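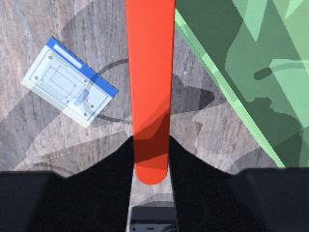

Orange-red, rounded at the end.

I started bringing lunch to work in February. Before that I bought it every day, mostly from Zaidi, the deli across from the Lestex building, and sometimes from the sandwich counter inside Skestano if the line at Zaidi went out the door. A sandwich and a drink came to $12. I knew that was a lot. I had known it for two years and kept walking over there.

What changed was the bus. The Areck route got cut back and I now get to the office early, before anything is open, with time to put something in the fridge and find a shelf. When I was coming in late I never had a minute to pack anything at home either, so the whole morning moved.

The first week I made turkey sandwiches the night before. They were fine on the first day and bad after that. Tomato is the problem. If you put tomato in a sandwich at 9 p.m. you will be eating wet bread at noon. I tried packing the tomato separately and putting it together at my desk, and that works, but you need a knife or you need to slice it ahead, and then there's tomato juice in a bag. I gave up on tomato.

After that I went to leftovers. I cook for two meals at a time now. Rice and lentils hold up well. So does chili. Pasta is okay if there is more sauce than you think it needs, because it all gets soaked up overnight. Roasted potatoes do not come back, at least not in a microwave.
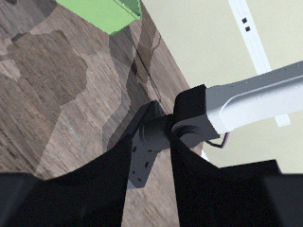

Leftovers need something to travel in, and I spent more time on this than on the cooking. I had a cabinet full of takeout tubs with lids that fit something I no longer owned. I threw most of them out. Color matters more than I expected, for one reason: the office fridge is packed, and everybody has the clear kind. Light green, like the container at the top of the picture, is easy to spot behind a row of yogurt. I also wrote my initials on the bottom, and so far it has stayed put. Square corners hold on to chili, though, so I go over them with a brush.

I still buy lunch on paydays. The people at Zaidi asked if I had moved away, which made me feel a little bad. Their soup is better than mine and I don't think that will change.

As for money, I brought lunch 23 times before I stopped keeping track. I didn't subtract groceries, so I can't give a real savings number. The grocery bill went up some, but I also quit buying chips to go with the sandwich, and I used to throw out a lot of rice. 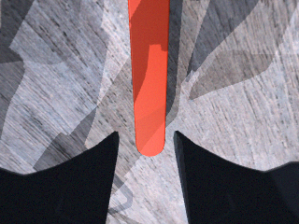

One reader wrote after my last post that cold lunches are the way to go, and that waiting for the microwave defeats the purpose of eating at your desk. I take the point. Ours has 6 people in front of it at noon. I've been going at 11:30 - early, but there's no wait - and then I'm hungry again by four.

I may try a cold noodle thing next month when it warms up. If you have one that doesn't clump, send it over. No peanut sauce, please, the person next to me is allergic.

4 comments | 2 shares

Contact | All posts | Back to top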